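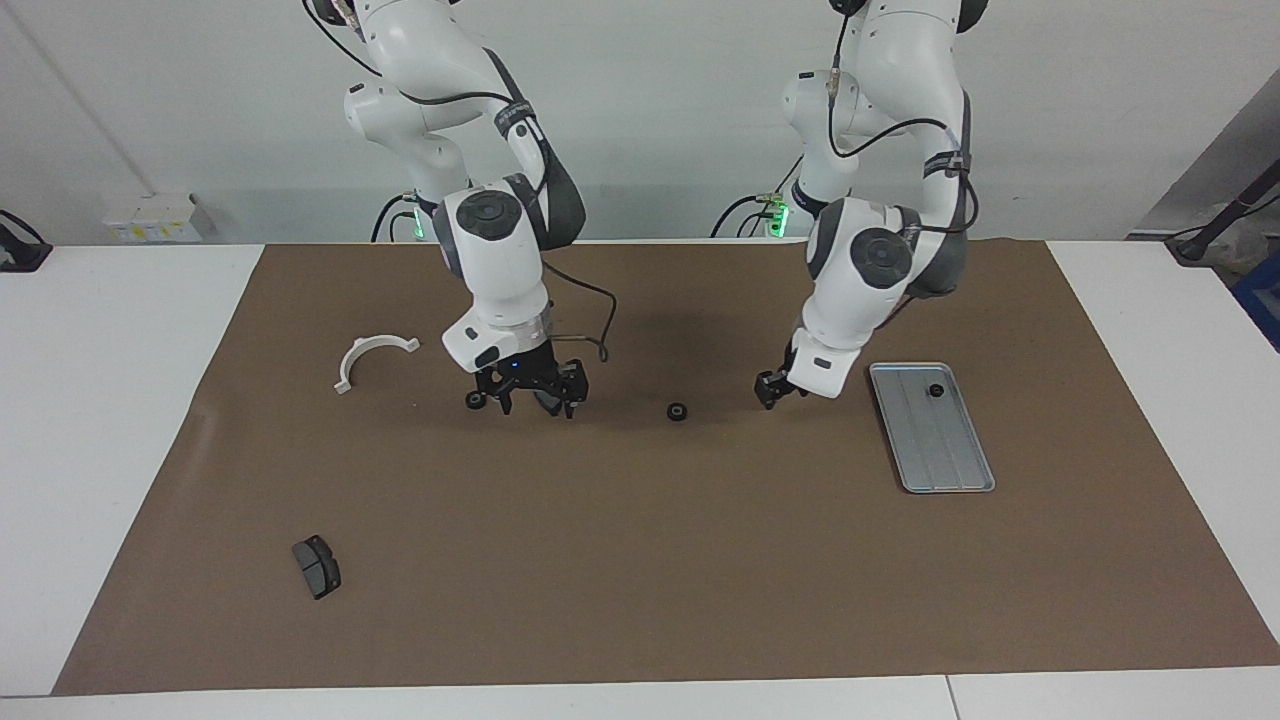

**Dual-arm bench cell: right gripper loses small parts after a mat change**

**larkcell_2** wrote:

Cell has two overhead arms, two-finger gripper on the right and a smaller fingered gripper on the left, brown paper mat on a white table, metal tray on the right side. Task is small black round parts from mat to tray. The right gripper started missing them after I replaced the mat in January. The left one is fine on the same parts.

The fault log for the right side has 14 entries of code 2982 (grip width below minimum) since the change. The fingers close fully and the controller decides it has nothing. Larger parts, such as the white half-ring bracket, pick normally.

Already done:

- Re-homed the right gripper twice
- Cleaned the fingertips with alcohol
- Checked the flange screws
- Confirmed the tray has not shifted against its marks

Software is the Larkatano cell controller, stock pick routine. I would like a second opinion before I re-teach everything.

---

**oral_bench** wrote:

Did you re-touch the table height after the mat change? Paper stock varies. If the new mat is thinner, the fingers close above the widest point of a round part and squeeze it out downward. A tall part hides the error.

---

**larkcell_2** wrote:

No. Same supplier, same part number, so I left the height alone. The left arm uses the same height value and has no faults.

---

**gantryrat** wrote:

> The left arm uses the same height value and has no faults.

Then it isn't the height. I'd look at the cable. In your picture the black one at the right wrist stands out in a fairly big loop and comes back in near the flange. If that loop loads up when the wrist turns, it can pull the gripper off by enough to miss a small part. We had this on a Famari cell at the Pliltville shop. Re-clipping the cable cured it and no point was re-taught.

---

**oral_bench** wrote:

I disagree that the left arm rules out height. The left gripper is the smaller one. Different fingers, different tip shape, different tolerance to being high. One value for both arms only works if both tool offsets are right, and a slightly wrong right-hand offset could have been getting by on the old mat.

A cable pull would also show as sideways scatter that changes with wrist angle. Does it?

---

**larkcell_2** wrote:

Have not measured it by angle. Will do that. Method suggestions welcome.

---

**gantryrat** wrote:

1. Put one round part at a fixed mark on the mat, clear of the tray.
2. Run the approach at reduced speed and stop above the part. Note the offset between the finger center and the part center.
3. Repeat with the wrist turned to each angle your routine uses.
4. Unclip the cable, hold it slack with a tie to the upper link, and repeat the lot.

If steps 3 and 4 agree, I'm wrong about the cable. Keep your hands out while it is enabled, and lock out before you touch the clips.

---

**oral_bench** wrote:

Add a height check while you are there. Feeler gauge between the closed fingertips and the mat at the taught pick height, both arms, in the same spot. Then repeat in a second spot near the front edge. Paper lifts if it isn't taped flat, and a flat reading in one place tells you little.

---

**larkcell_2** wrote:

Results, 1 March 2022.

Angle test: 20 approaches with the cable clipped, 20 with it slack. No difference I could separate from reading error.

Height test: left fingertips at the taught gap. Right fingertips high at both spots, by the same amount. So it is an offset and the mat is lying flat.

Corrected the right tool offset in the controller and ran the routine. More than 8 picks in a row without a 2982 before I stopped for the shift. Will run a longer batch before calling it closed.

---

**gantryrat** wrote:

Fair enough on the cable for this fault. I would still shorten that loop. It will catch on something the first time you teach a low pose across the table.

---

**oral_bench** wrote:

Shorten it too far and you strain the connector at full wrist rotation, so turn it to both limits by hand before you set the clip.

Also write the old and new offset on the cell sheet with the mat part number. Next mat change, gauge both arms before running anything.

---

**larkcell_2** wrote:

Both values are on the sheet. Leaving the cable as it is until the long batch is done. I don't want two changes in at once.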